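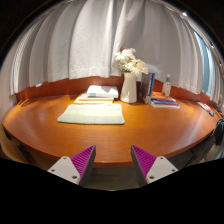 Chapter 5

Waiting in Line: Where Queues Come From

I once spent most of a Thursday morning in the post office in Kendgate with a parcel under my arm, and I was furious. Two windows were open, the clerks were quick, and the line still ran out past the door. I did what any grumpy person does and started blaming people. The man with the foreign money order! The woman who hadn't filled in her label! By the time I reached the window I had a whole theory of human laziness worked out, and it was wrong from top to bottom.

What I had bumped into was a piece of math, and it's the piece this chapter is built on. When customers show up at uneven times and take uneven amounts of time to serve, a line will form even if the clerks are fast enough to handle everybody. Read that again if you need to (I needed to, several times, the first year I taught it). You can have enough staff for the day's work and still have people standing around for half an hour.

Let's put some numbers on it. Say a window can serve 37 people an hour and 30 people an hour walk in. Plenty of room, right? The clerk is free almost a fifth of the time. If the customers arrived like beads on a string, one every two minutes, and each took exactly the same time at the window, nobody would ever wait. But they come in clumps. Three walk in together, then there's a gap, then a school lets out. The clerk can't save up the quiet minutes and spend them later, so the gap is lost and the clump has to stand there.

We'll call the share of time the clerk is busy the load. In Chapter 4 you worked out averages for arrivals and for service times, and the load is simply the first rate divided by the second. Keep your notes from that chapter handy, especially the Tunora ferry problem, which comes back in Section 5.3 with a second boat and a nastier timetable.

Now for the part my students always argue with. Push the load from 80 percent up to 90 and the wait doesn't go up by a little; in the simplest model, the average line more than doubles. Kofi Quaye, who sat in the back row of my first class, told me flat out that this couldn't be right, and went home and tested it with a pair of dice and a bag of dried beans. He ran 500 customers through his kitchen shop and came back on Monday with a graph. It bent upward just like the one in the book, and I've made every class do the bean exercise since then. You'll find it at the end of Section 5.1. Do it by hand first, please, even if you know how to program! Moving the beans around gives you a feel for the clumps that a printout won't.

Section 5.2 takes up the old question of one long line or several short ones, using records that Lenka Kollár kept at the Wirkano bus station. Section 5.4 gets into people who give up and leave, which makes the arithmetic messier and a lot more interesting.

Before you start, try this. Pick a line you stand in regularly and write down your guess for its load. Put the page somewhere you won't lose it. We'll need it for Problem 12.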